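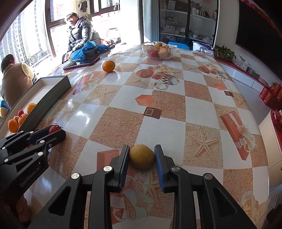 Round yellow fruit on the table, small red tomato in the gripper at left

Anel onboard processing claims, is anyone buying this?
Space Hardware & Ground Stations > Small Satellites

quietbus
Posts: 345

So the Anel people put out their July update and the headline is that the Duan board on the satellite now does all the image sorting in orbit and "only sends down what matters." They say it has been up 263 days with no unplanned reboots.

I have two problems with this. First, no unplanned reboots is a funny phrase. If you schedule a reboot every night, then you have a whole lot of planned ones and your number looks great. Second, there is nothing in the update about how many images it threw away that it shouldn't have. You can't check, because the images are gone.

I'd like to hear from anyone who has worked with a Duan board on the ground. The spec sheet reads like a decent mid-range industrial computer with a heat spreader bolted to it.

solderwick

It is a decent mid-range industrial computer with a heat spreader bolted to it. Ikberg makes them. We had one on the bench last year for a balloon payload. Ran fine, got hot, we throttled it to half speed and it still did the job.

I don't see why the reboot thing is a scandal. Everybody restarts on a timer up there. You take the bit flips as they come, clear them out, move on. That's cheaper than a hardened chip and a lot faster.

quietbus

I didn't say scandal. I said the number tells me nothing. If they restart on a timer, print the timer.

lowpass_larry

They do mention error correction on the memory, second paragraph from the end. Also the 263 days includes the checkout period when the board was mostly switched off, if I'm reading the chart right. Could be wrong, the chart has no labels on the bottom.

tallgrass7

Going to disagree with the OP a bit. The downlink is the whole bottleneck. They get maybe 7 good passes a day over Grenasside and one dish. If half your pictures are solid cloud, why would you pay to bring cloud down? My group did the same sort of filtering on the ground and tossed a huge share of what came in. Doing it before the radio link just makes sense.

quietbus

Sure, and on the ground you still had the originals on a disk somewhere when your filter turned out to be wrong. Did you ever go back and look at what it tossed?

tallgrass7

Once. It hated snow.
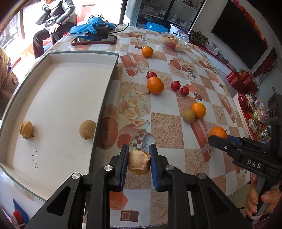 That was with a filter we could fix the same afternoon, though, so I'll give you half a point. Pushing a new model up to orbit is slower, and I would want them to keep a random sample of the rejects and send those down too. Even one in a hundred would tell you how bad it is. I looked through the update again and there's no word on whether they do that.

solderwick

Ikberg's board has plenty of storage for it. Ours had 800 GB and we never filled a quarter of it.

dishfarmer

I run a small station not far north of Grenasside (different operator, don't ask) and I can say the passes there are not as good as people think. There's a ridge to the west and you lose the low part of every pass on that side. So 7 sounds generous. If they're really getting by on that, then the sorting must be doing something.

Or they're dropping a lot of data and calling it sorting. I can't tell from outside.

lowpass_larry

Does anyone know what the customers get? If I pay for a picture of a certain field and the board decides it's too cloudy, do I get a refund, a blank, or just silence?

dishfarmer

From the order page it's a notice that says "not usable." No thumbnail.

quietbus

No thumbnail! A thumbnail is nothing, it's a few kilobytes. That is exactly the kind of thing that would settle this and they left it out.

tallgrass7

OK, that one bugs me too. I still think the idea is sound — I just wouldn't put money on this version of it.

solderwick

You folks want a research paper out of a company newsletter. The board survived launch and it's been working for most of a year on parts you can order from a catalog. Ten years ago people on this forum were saying that couldn't be done. I'd call that a result even if the marketing is thin.

quietbus

Survived, yes, I'll take that. Working, I'd say we don't know. The thing turns on, answers commands, and sends down fewer pictures than before. A board with a bad memory bank could do all three.

I've written to them asking for the restart schedule, the reject sample if there is one, and the corrected-error count per day. Will post whatever comes back. Last time I wrote to a satellite outfit I got a brochure.

lowpass_larry

Ask about the chart labels too please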